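Kostisley Community Kitchen, a program of the Hilavar Foundation, invites applications for the position of Meal Program Coordinator. The kitchen prepares weekday lunches for 80 older residents of the Kostisley district.
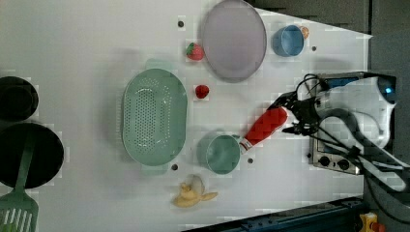
Mint-green colander and teal cup on a white table

The Coordinator will plan weekly menus, order supplies and supervise a small team of part-time cooks. The position is 37 hours per week and reports to the Program Director, Siham Semaan. Occasional evening work is required, chiefly in March, when the annual supper takes place.

Applicants should have at least two years of experience in group catering and a current food handler certificate. Knowledge of special diets — low-sodium and diabetic menus in particular — is preferred. A second language is welcome but not required.
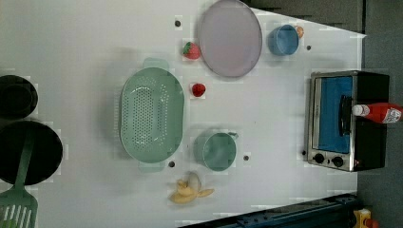

The position includes paid vacation, a transit pass and a meal on each working day. New staff complete a probationary period of 10 weeks.

Please send a resume, a cover letter and the names of two references to Mihret Gidey, Personnel Office. Applications must be received by 13 April 2018. Only candidates selected for an interview will be contacted.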